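4.2 The stall events

Most of the failures we logged in the home trials were dull ones, and we have left them to the appendix. One kind deserves its own section, as we think the usual account of it is wrong. In 13 runs the arm came to a full stop near the counter, held its pose, and raised no fault. The controller reported a healthy state each time. 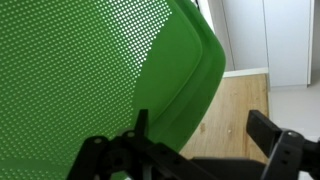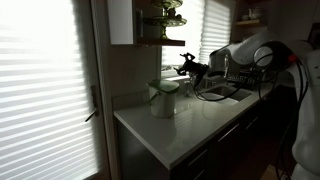
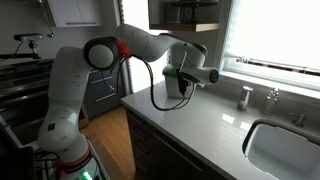

Figure 7. Views from the home trials: from the gripper camera (top), and of the arm in the kitchen (middle and bottom).

The supplier of the motion planner, Flistico, classes such stops as "perception timeouts" and recommends a longer wait before the planner gives up. We tried this at the Flarngate site in March, and the stops got longer. It is hard to call that a fix. A second reading, put forward by Norðdahl in the Jinmont report, blames the daylight: the depth estimate breaks down near a bright window, the planner sees a wall of noise where the counter should be, and it waits for the noise to clear. There is something to this. The window in the bottom view of Figure 7 is blown out to white, and the counter throws back hard patches of glare; a depth map taken there will have holes in it. But glare alone does not explain why 3 of the 13 stops came after dark, with the shades down and only the ceiling lights on. Nor does it explain the silence of the fault log, which is the part that should worry anyone planning to leave such a machine running with people in the house.

Our own suspicion falls on the cables. In the middle view they loop out from the gripper in wide arcs and cross in front of the sink. The collision model we were given contains no cables at all. It treats the arm as a set of rigid links, and the force check at the wrist is tuned to ignore small steady loads. A cable that drags or catches could add just such a load, enough to slow the joint below its motion threshold and too little to trip the alarm. We can't prove this from the logs. Wrist force was saved in only 40 of the 307 runs, and just one of those contained a stall. In that run the load rose slowly before the stop, as our reading would predict, but one trace is thin evidence and we would not accept it from someone else.

We therefore make a smaller claim than the Moulin group did for a similar setup. A "healthy" status from this controller means that no monitored limit was passed. It says nothing of whether the arm is free to move. Until the two are reported separately, stall rates given by the controller itself should be read as a lower bound, ours included.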